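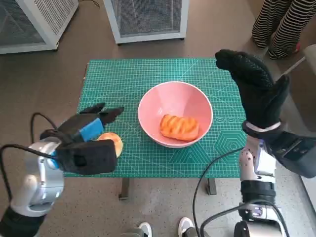
Where do the buns go at the Nutley bread swap? In the pink bowl, same as in September.

Sign-up closed at 31 bakers for March 2022 – more than 100 buns promised, plus a few glazed pastries. Gallegos is lending tables, cutting mats on top to save the finish.
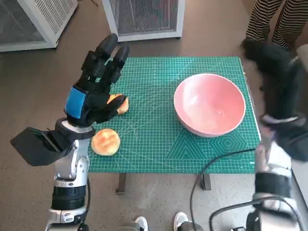

Touran Kordestani wrote in that one bowl per table is too few, and asked for 2.

Organizers are looking into it. Doors at 5, side entrance only. 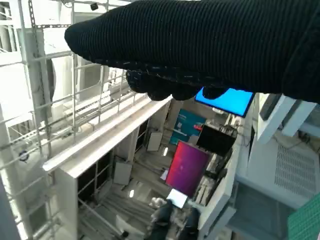
Bring your own bag, paper is fine. No nuts this time

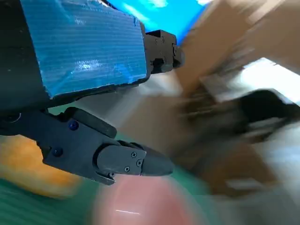 and please lable anything with sesame. Leftovers go to Woveo – pickup same evening.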